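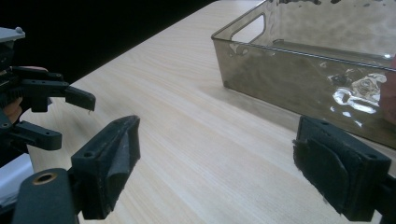 Tinted open tray with handle slot, on a pale wooden tabletop.

Trays and Open Bins: Frequently Asked Questions

These are the questions we are asked most often at Zundley about our plastic trays and open bins, including ordering, sizing, cleaning and returns. If your question isn't covered, the contact details are at the bottom of the page.

CHOOSING A TRAY

What is the difference between a tray and a bin?

In our range it comes down to height. Anything with walls lower than 90 mm is listed as a tray. Anything taller is listed as a bin. Both are open at the top and both have straight walls, so they sit flush against each other in a drawer or on a shelf. Some customers use the words the other way around. Go by the measurements on the product page.

Which ranges do you stock?

We have two. Teser is the tinted range, in smoke and clear. Dunbar is the opaque range, in white, charcoal and sage. The two use the same footprints, so you can mix them on one shelf. The wall thickness is slightly different and Dunbar pieces are a little heavier.

Does the smoke colour hide what is inside?

Only partly. Smoke is a see-through grey-brown. You can make out shapes and strong colours through the side, and you will be able to tell batteries from tea bags, but you won't be able to read small print on a packet. If you want the contents out of sight, order Dunbar. If you want to read labels without pulling the tray out, order clear.

The smoke tray looks olive on my bench. Is it faulty?

No. The tint picks up the colour of whatever is behind it. On a pale timber benchtop it tends towards olive or brown, and on white laminate it looks closer to grey. Two smoke trays from the same batch can look different if they are kept in different rooms.

Can I get the trays with lids?

Lids are available for the small and medium Dunbar sizes only. We don't make a lid for Teser. A Dunbar lid will rest on a Teser tray of the same footprint but it doesn't clip down, and we don't recommend carrying it that way.

MEASURING AND FITTING

How do I measure a drawer?

Measure the inside width at the front and again at the back, and use the smaller number. Then measure the depth from the inside of the drawer front to the back panel. For height, close the drawer and check what is above it. Many kitchen drawers have a rail or the underside of the bench sitting lower than you expect.

Leave 5 mm of clearance on each side. The rim is slightly wider than the base, and the sizes we list are taken at the rim.

Will the trays fit a pantry shelf?

The long tray suits a shelf 350 mm deep or more. For shallower shelves, turn the tray sideways or choose the medium. With the short end facing out you can use the handle slot to pull the tray towards you. With the long side facing out there is nothing to grip except the rim.

Why are the corners rounded?

Square inside corners collect crumbs and are hard to wipe. The rounding does cost you a little storage space, which you will notice if you are packing small square boxes. A box that matches the listed inside length exactly may catch at the corners.

Do the trays stack?

Empty trays stack inside one another for storage. Full trays should not be stacked unless you have a flat board between them. Bins of the same footprint can be stacked two high with light contents.

Do they slide around?

On a smooth surface, yes. Each order of four or more trays comes with a sheet of clear adhesive dots. Put one under each corner, press for ten seconds and leave the tray empty overnight. The dots peel off sealed timber and laminate. Test them first on oiled or waxed timber -- they can leave a dull spot.

USING THEM

What do people keep in them?

Mostly pantry packets, spice jars, medicine, charging cables, craft supplies and cleaning cloths. The long tray is popular for snack bars and sachets. In bathrooms the medium is the one we sell most of.

Can I store food directly in a tray?

We suggest keeping food in its packet or in a sealed container. The trays have an open slot in the end, so flour, rice, sugar or anything else loose will find its way out once the level reaches the handle. Whole fruit and unpeeled vegetables are fine. Wash the tray before using it this way.

Can they go in the fridge or freezer?

Fridge, yes. Freezer, no. The plastic becomes brittle at freezer temperatures and may crack if it is knocked.

How much weight will a tray hold?

The small tray is rated to 2000 g and the long tray to 3000 g when lifted by hand with support underneath. The handle slot is meant for sliding a tray along a shelf. Don't carry a loaded tray by one end. Tins are the usual culprit here -- six of them will take a long tray close to its limit.

What is the best way to start on a messy drawer?

Empty the drawer completely and sort what you have before you order anything. Group things on the table or bench, throw out what is expired or broken, then measure the groups you have left. People who buy the trays first often end up returning one or two.

If you already have trays, set them out on the table and fill them there. It is easier to move things between trays on a table than inside a drawer. Once you are happy with the arrangement, put the trays in starting from the back.

CLEANING AND CARE

Are the trays dishwasher safe?

Dunbar is safe on the top rack. Teser should be washed by hand in warm water with ordinary dish soap. Repeated dishwasher cycles turn the tinted plastic cloudy, and this can't be reversed.

How do I get rid of fingerprints and smudges?

Glossy plastic shows marks, especially near the handle where it is touched most. Wipe with a damp microfibre cloth and then a dry one. Paper towel leaves fine scratches over time. Avoid methylated spirits, bleach and cream cleansers.

My tray arrived with a film on it. What is it?

Some trays have a protective film on the outer walls. Lift it at a corner and peel slowly. If a strip tears off and leaves a sticky patch, a drop of cooking oil on a cloth will loosen it. Wash the tray afterwards.

Can I put labels on them?

Yes. Vinyl and paper labels both stick well to a clean, dry wall. Our own label pack has 158 pre-cut labels, printed with common pantry and household words, plus a few blanks. To remove a label, warm it with a hair dryer on low and peel from one corner.

Will they fade in the sun?

The smoke tint can lighten if a tray is left on a sunny windowsill for several months. We haven't seen this happen inside cupboards or drawers.

ORDERS, DELIVERY AND RETURNS

Where do you send orders from?

Everything is packed at our Trendham warehouse. Orders placed before 11 am on a working day normally leave that afternoon. Allow extra time in August, when we do our stocktake and dispatch stops for two days.

Can I pick up my order?

Yes. Choose "Trendham pick-up" at checkout and wait for the message saying it is ready. The pick-up counter is open from 9 am to 3 pm on working days. Bring your order number.

What if a tray arrives cracked?

Send us two photos within 14 days, one of the damage and one of the outer carton with the address label showing. We will send a replacement. You don't need to post the broken one back.

Can I return trays that don't fit?

You can return clean, unmarked trays within 30 days for a refund or exchange. Return postage is at your cost. We can't accept trays that have had adhesive dots or labels applied, so check the fit first.

I need to replace one tray from an older set. How do I match it?

Look for the four-digit mould number on the base. If it is 2817, that is the previous long Teser tray, which was 4 mm shorter than the current one. We still hold a small quantity in smoke. They aren't listed on the site, so email and ask.

Do you offer trade pricing?

Yes, for professional organisers, cabinetmakers and schools. The minimum first order is 24 pieces, which can be mixed sizes and colours. Imre Antal looks after trade accounts and can send samples of each colour.

Can the trays be recycled?

Check with your local council. Many kerbside services take rigid household plastic but some exclude tinted pieces. The recycling symbol is moulded into the base next to the mould number.

CONTACT

Use the form on the Contact page and choose "Trays and bins" from the list. We reply within two working days. For trade enquiries, write "Attention: Imre Antal" in the subject line and include your business name and delivery postcode.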